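Gallery: The Packing Corner, With Scanner
Godeleo Mail Order, Zitville
Posted May 28, 2026

Everybody who sells anything by mail has told me to get a barcode scanner. I have resisted, mostly out of stubbornness and partly because the people giving the advice never seem to pack their own boxes. Well, we have one now. I remain to be convinced.

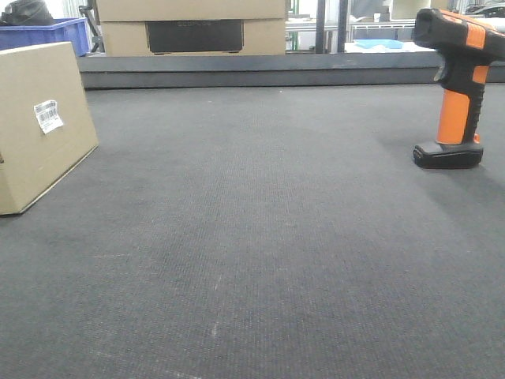 You're going to love it by August, wrote one reader within the hour. I held out for years with a clipboard and a pen, and I shipped the wrong size to the same customer twice. Get the scanner, learn the software, stop arguing.

Maybe. I've heard "you're going to love it" about a label printer, a tape gun with a cushioned grip and a folding table that folded when I didn't ask it to.

Orange and black scanner on its base, tan box with a shipping label on it, gray carpet. The label went on a bit crooked. I'm told it doesn't matter how straight a label is as long as the bars are flat. I would like to hear that from the scanner.

WHAT WE'RE SUPPOSED TO GET OUT OF IT

The sales pitch, as I understood it from the Bodideck pages (Bodideck is the stock program, and the monthly fee is for the program and has nothing to do with the scanner), goes like this. Every item has a code. You scan it coming in and you scan it going out. The program then knows what's on the shelf, and you never again tell a customer that something is in stock when it isn't.

I have no quarrel with the idea. My quarrel is with "every item has a code." We carry 1,549 different items. A lot of them are small parts from Mendes, and Mendes ships in plain bags with a number written on a slip. There is no barcode on a slip. So before anything can be scanned, somebody has to make a label for each kind of part, print it, stick it on, and check it against the list. That was not on the Bodideck pages. I went back and looked.

The labels come in rolls of 1,000. I bought two rolls and expect to ruin a good number of them.

THE CARPET

Two people have already asked why we don't put down something smoother. It was in the building when we rented it, it's quiet, and a dropped part doesn't bounce under the shelving. It does show every scuff. It also doesn't let you slide a heavy box, you have to pick it up or walk it corner by corner, and I suspect that has done my back more harm than any amount of paperwork.

I looked into a rubber mat. The one I liked cost more than the scanner did.

THE LEDGE

It's a nice height for sitting on and a terrible height for shins. Boxes tend to collect behind it. I've been promised that once the stock is all in the program, the boxes will stop collecting, and I'd like somebody to explain the mechanism to me. A box doesn't know it's been scanned. It will stay where it was put until a person carries it somewhere else, same as before.

BOXES, AND WHAT'S ON THEM

Reused boxes are fine with me and I'll defend them to anybody. What I don't like is old labels. If you reuse a box, take the old label off or cover it completely. A black marker line through the bars is no good. We had a parcel go back to its original sender that way, a round trip I paid for, and a scanner in my hand would not have prevented it. Thirty seconds with a blank label would have.

Corrugated board does have its limits. Once a corner has gone soft I use the box for waste paper. A crease along the bottom edge of the front I can live with if the contents are light.

FIRST IMPRESSIONS, FOR WHAT THEY'RE WORTH

The trigger is easy enough. I had expected something stiff.

The beep is too loud and the setting to turn it down is done by scanning a page of codes in the back of the manual. You scan one code to get into the settings, another for the volume, and a third to get out. I scanned the wrong one and it started adding a blank line after everything. It took most of an evening to put that right, and I can't say what I did.

Shiny tape over a barcode is a nuisance. It will read if you tilt your hand, but I was promised speed, and standing there tilting my hand isn't it.

I timed 10 orders with the clipboard and 10 with the scanner. The clipboard was faster by 13 minutes. I'm well aware that I've used a clipboard my whole working life and the scanner for next to no time, so don't write in about that. I'll run it again in August with the same kind of orders, and if the scanner comes out ahead I'll post the numbers in the same place as these.

One thing in its favor, and I'd rather say it than be accused of hiding it: with the clipboard I wrote down a wrong part number. Two digits swapped. With the scanner I made no mistakes at all on the items that had labels. The ones without labels I typed in by hand, so those were just the clipboard over again with a smaller keyboard.

FROM THE COMMENTS

"Do the Mendes parts in batches. Pick the ones you ship most and label those first. The slow sellers can wait until somebody orders one."
Sensible, and I may do it. It does mean running two systems side by side, which I was told was the one thing never to do. Everybody has a rule and none of the rules agree.

"Does Bodideck let you get your own list back out if you quit?"
It says it does. I tried it with a short list and got a file that opened fine, except that every part number starting with a zero had lost its zero. I've written to them. They answered politely and sent me a link to a help page that I had already read.

"What's wrong with just counting the shelf once a year?"
We've done that and I liked it. By spring the count was fiction, though, and I can't pretend otherwise.

"Keep the scanner off the floor. Dust."
Fair point. It's going on a hook by the tape as soon as I find the drill.

If you pack your own orders and you've gone over to scanning, I'd like to hear from you, particularly about labels on small bags and what happens to the glue in a warm room. If you sell scanners, I've already had your email.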